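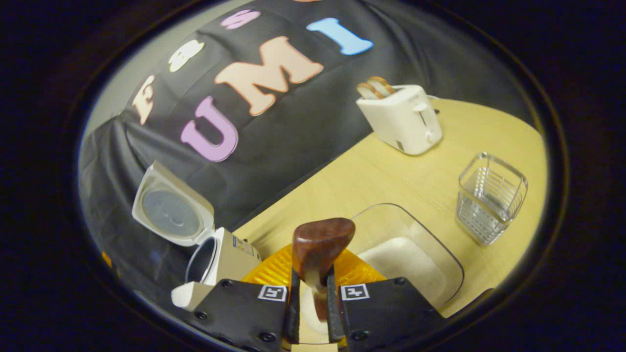 Where Does the Bread Go? Food waste in two shared student kitchens
Project report, Household Studies, 25/09/2022
Otakar Slanina and Janka Ševčík

Why we picked this
Bread is the thing we both throw away most. Janka had read that bread is near the top of the list for home food waste in a lot of countries, and we wanted to see if that held up in our own buildings. Narkthorpe House and Sisov Hall, both self-catered, both with shared kitchens. Original plan was all food waste but we cut it down to bread after the first meeting. Too much otherwise.

What we did
Picked one kitchen in each building. Put a lidded tub next to the trash with a sign asking people to drop old bread in it. Weighed the tub every evening in July on a Burnex kitchen scale, then emptied it. Also left a short paper survey on the counter. Questions: how do you store bread, how big a loaf do you buy, why did you toss it.

Missed two evenings at Sisov (exams). Those got added to the next day's weight so the total should still be ok, but the daily chart has a spike that doesn't mean anything.

Results
Narkthorpe was the worse one by a lot. Worst single day was 1,000 g, end of term, people clearing out cupboards. A normal day there was more like 200 g. Sisov stayed lower the whole month, and most of it was crusts and ends.

Survey reasons, most common first:
Mold
Went stale
Forgot it was there
Bought too much because the big loaf was on offer
Don't like the ends

Most people keep bread on the counter in the bag it came in. The ones who freeze it and toast it straight from frozen said they hardly ever throw any out. Small group tho, so we are not leaning on that too hard.

Problems
People put other stuff in the tub. Bagels we counted, pizza crust we argued about and then counted. A banana peel we did not. Some people probly skipped the tub and used the trash like normal, so our weights are likely low. And knowing your being weighed might change what you throw out, which Mr. Sekiguchi pointed out when he read our draft.

What we'd change
Start earlier than July, half the rooms were emptying. Ask how many people use each kitchen, we never did this and it means we can't give a per person number. Add a freezer label so bread doesn't get lost in there.

Survey form and daily weights are in the appendix. Janka did the charts, Otakar did the weighing and most of the writing up.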